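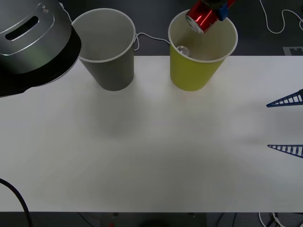
How long should a first scent session last for a pet dog with no training behind it?

Two minutes of searching, then a break, according to Amado Castillo, who has taught scent detection classes at Plaslow for pet owners and a small number of working handlers. The break should be at least as long as the search. A dog that is still keen at the end of the second search can have a third, and the session stops there.

Castillo's classes cover what is usually sold as nose work: the dog learns one target odor, finds the place where it is strongest, and tells the handler. The sport has grown out of professional detection training, and Castillo thinks pet owners have picked up the equipment faster than the method.

"People arrive with the full kit," he says. "Tins, swabs, tweezers, three oils. Then I ask how they store the swabs and they show me one plastic bag with all of it in there. At that point every item in the bag is a target item. The dog will be right and the handler will call it wrong."

Contamination takes up most of his first class, which is held without dogs. Handlers learn to load swabs in one room and set the search in another. Target tins are kept in glass jars with metal lids, one odor to a jar, and the blank tins are kept in a separate cupboard. Gloves are changed between the two. Anything that has held the target is marked on the underside and never goes back into use as a blank.

"You can wash a tin. I have washed tins. I still wouldn't use one as a blank in front of a dog I was trying to teach something," he says.

He starts every dog on birch oil and stays with it until the dog will search four kinds of location: containers, interiors, exteriors and vehicles. Some instructors begin with food in the boxes and introduce the odor later. Castillo did it that way for several years and has mostly stopped. He now pairs odor and food at the source from the first session, with the food delivered by hand on top of the tin, and fades nothing until the dog is putting its nose to the tin and holding it there.

"Food in the box works. It builds a lot of drive," he says. "The trouble came later, with dogs that had learned to dig the box open. I was spending weeks getting the paws off. With food coming from my hand at the tin, the nose stays down and the feet stay on the floor, most of the time. I had a spaniel in October who did it with his feet anyway."

The rate of reward in these early sessions is high. Castillo feeds up to 15 small pieces at a single find, one after another, each placed as close to the source as he can get it. Owners tend to feed from the pouch, at waist height, and the dog's head comes up to meet the hand. He corrects this more than any other fault.

"Wherever the food appears, that's where the dog will look next time. If it comes from your hip, you've taught the dog to find birch and then check your hip."

The alert, meaning the behavior that tells the handler the odor has been found, is left alone for the first several weeks. He doesn't ask for a sit or a down. Most dogs offer a freeze or a stare of their own accord once they expect the food to come to the source, and he prefers to reinforce that. Dogs that have been taught a formal sit before they understand the search will often sit when they are unsure, particularly if the handler has stopped walking.

This leads to the subject on which Castillo is most insistent, which is the handler's own movement. In his second course, held at the Dumolthorpe hall, handlers work searches without knowing where the target is, and an assistant behind a screen calls the result. He keeps a written record of each run: start time, wind or air movement, where the dog first changed behavior, where it alerted, and where the handler was standing.

"When the handler knows, the dogs score 100 percent. Everybody is happy. Then we run the same dog blind and it drops, sometimes a long way," he says. "The dog hasn't gotten worse. It was reading the person. They slow down, they breathe in, they turn their shoulders. I do it too, and I've been told so by people who enjoyed telling me."

His remedy is to begin blind searches early, while they are still easy, and to include blank areas where there is nothing to find. A dog that searches a blank area thoroughly and returns without an alert is paid for a simple find straight afterward. Blank areas come in only after the dog has had 40 successful searches on paper, a threshold he admits is arbitrary.

"I needed a number, or people would do it in the first week. It could be a bit lower. I haven't found a reason to change it."

Air movement is the other topic that owners underestimate. Odor from a tin under a chair does not stay under the chair. In a heated room it rises along the wall and collects at corners, and a dog may work the ceiling line before it works down to the source. Castillo lets the target sit before any interior search so that the odor has time to spread, and he keeps doors closed during that time. Outdoors he has handlers start the dog downwind and keep the leash long enough for the dog to cast from side to side.

He uses a harness for searching and a flat collar for everything else, and puts the harness on at the start line. The leash is handled in loops, with no tension unless there is a road. Two of his current students, from the Gandow and Azar clubs, use a waist belt instead, which he tolerates.

Asked which breeds do well, he declines to rank them. Short-nosed dogs need shorter searches and cooler rooms. Herding breeds watch the handler too much at first and benefit from working off leash in a closed space. Older dogs are welcome in his classes, including deaf ones, and he sets their hides at nose height so they don't have to climb or crouch.

Between classes he asks for three short sessions a week at home, on days of the owner's choosing, with the tins out of the house the rest of the time. He would like the written record kept there as well. "I get it from half of them," he says, "and it's usually in pencil on the back of something."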